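Ticket 2866: Aussetzer im oberen Drehzahlbereich, Bergrennwagen Mornau 2, Kompressormotor
Status: gelöst, Nachkontrolle offen
Angelegt von: Hakim Setiawan
Bearbeitung: Armelle Pichon, Ridwan Harahap
Priorität: hoch
Eröffnet: Donnerstag, 21. Dezember 2023

Fehlerbild laut Fahrer

Unter Volllast im vierten Gang setzt der Motor kurz aus, nimmt wieder Gas an und setzt erneut aus. Im zweiten und dritten Gang nicht reproduzierbar. Kaltstart und Leerlauf unauffällig. Keine Warnleuchte. Afiq Mandagi gibt an, dass der Aussetzer auf der Teststrecke Ulitz immer im oberen Steilstück auftritt, nach der langen Rechtskurve. Auf der Geraden zum Fahrerlager kein Fehler.

Ausgangszustand

Motor nach Revision, Laufzeit seit Einbau 12 Stunden. Kompressor Erstausrüstung, Riemen neu. Kraftstoffanlage mit Catchtank, zwei Pumpen (Vorförderung und Hochdruck), Filter zwischen Catchtank und Hochdruckpumpe. Steuergerät mit Kennfeld Stand Saisonende. Zündspulen und Kerzen bei der Revision ersetzt.

Eintrag 1, Pichon

Log der letzten Fahrt ausgelesen. Lambda läuft beim Aussetzer ins Magere, danach Rücksprung auf Sollwert. Ladedruck stabil, Drosselklappenstellung stabil, Drehzahlsignal ohne Lücken. Damit Kurbelwellensensor vorerst ausgeschlossen. Der Kraftstoffdruck wird von diesem Steuergerät nicht aufgezeichnet, der Kanal ist frei. Bitte Drucksensor nachrüsten.

Eintrag 2, Setiawan

Zündanlage trotzdem geprüft, weil die Spulen ohnehin zugänglich waren. Widerstände im Toleranzbereich, Steckverbinder sauber, Kerzenbild an Zylinder 3 etwas heller als an den übrigen. Masseband Motor — Rahmen nachgezogen. Probelauf auf dem Rollenprüfstand: Fehler tritt nicht auf, auch nicht bei längerer Volllast.

Eintrag 3, Pichon

Dass der Prüfstand nichts zeigt, passt zum Fahrerbericht. Auf der Rolle fehlen Querbeschleunigung und Steigung. Verdacht verschiebt sich auf die Kraftstoffversorgung, genauer auf die Ansaugung im Haupttank. Drucksensor ist eingebaut, sitzt an der Rail, Kanal angelegt und kalibriert. Abtastrate 20 Hz.

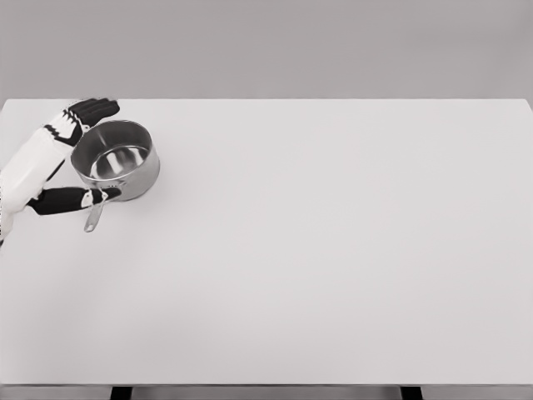
Eintrag 4, Harahap. Fördermenge der Vorförderpumpe ausgelitert, Rücklauf abgeklemmt, Pumpe am Netzteil mit Bordspannung. Die erste Messung ist zu verwerfen, der Messbecher war zu klein und lief vor Ablauf der Zeit über. Für die zweite wurde ein Edelstahltopf genommen, und die Menge anschließend über das Gewicht bestimmt. Ergebnis innerhalb der Herstellerangabe. Die Hochdruckpumpe hält den Druck auch bei angehobener Spannung. Filter aufgetrennt: keine Späne, kein Abrieb, wenig Fasern. Pumpen und Filter scheiden damit aus.

Eintrag 5, Mandagi

Testfahrt in Ulitz, drei Läufe mit Drucksensor.

Lauf 1, Tank voll: kein Aussetzer.
Lauf 2, Tank halb: ein Aussetzer, oberes Steilstück.
Lauf 3, Tank bei 12 Litern: mehrere Aussetzer, der erste schon am Ausgang der Rechtskurve.

Wasser- und Öltemperatur in allen Läufen normal. Daten liegen auf dem Werkstattserver.

Eintrag 6, Pichon

Auswertung: Der Raildruck bricht bei Lauf 2 und 3 zeitgleich mit dem Lambdaausschlag ein. Der Einbruch beginnt jeweils verzögert nach dem Maximum der Querbeschleunigung. Die Verzögerung entspricht der Zeit, in der der Catchtank leergesaugt wird. Die Vorförderpumpe zieht also Luft, und der Catchtank überbrückt das nur bis zum Steilstück. Bitte Tank öffnen und die Lage des Ansaugrohrs kontrollieren. Außerdem Rückschlagklappen im Schwallblech ansehen.

Eintrag 7, Harahap

Tank ausgebaut und geöffnet. Befund:

Ansaugrohr sitzt korrekt, Abstand zum Boden in Ordnung.
Linke Rückschlagklappe im Schwallblech schließt nicht. Das Scharnier ist verkantet, die Klappe bleibt in halber Öffnung stehen.
Rechte Klappe ohne Befund.
Tankschaum hinten links zusammengesackt, Stücke lösen sich. Daher vermutlich die Fasern im Filter.

In der Rechtskurve läuft der Kraftstoff durch die offene Klappe aus der Ansaugkammer nach links ab und kommt in der Steigung nicht schnell genug zurück.

Eintrag 8, Setiawan

Klappensatz und Schaum bei Pison bestellt. Rückfrage von Aisyah Majimbun (Teileannahme), ob die alte oder die neue Scharnierausführung gewünscht ist. Neue Ausführung genommen, Bohrbild ist gleich. Position 26 der Stückliste entsprechend geändert.

Eintrag 9, Harahap

Beide Klappen ersetzt, Schaum komplett erneuert, Tank gespült, neuer Filter. Tank eingebaut und abgedrückt, dicht. Entlüftungsleitung neu verlegt, sie lag am Überrollbügel an und hatte eine Scheuerstelle. Kein Zusammenhang mit dem Fehler.

Eintrag 10, Mandagi

Wiederholung der Läufe in Ulitz mit identischen Füllständen. Kein Aussetzer. Zusätzlich ein Lauf mit Reservemenge: ebenfalls kein Aussetzer, Motor nimmt sauber Gas an bis in den Begrenzer.

Eintrag 11, Pichon

Raildruck über alle Läufe konstant, Lambda im Sollband. Der Drucksensor bleibt im Fahrzeug. Warnschwelle im Display gesetzt, Abschaltung vorerst nicht aktiviert — dafür fehlen noch Daten vom Start mit kaltem Kraftstoff.

Offene Punkte

Filter nach dem ersten Testtag im April erneut auftrennen und auf Schaumreste prüfen (Harahap).
Klappen am Schwesterfahrzeug Mornau 1 kontrollieren, dort ist noch die alte Scharnierausführung verbaut (Setiawan).
Kerze Zylinder 3 nach dem nächsten Lauf vergleichen, Einspritzdüse gegebenenfalls zur Prüfung geben (Pichon).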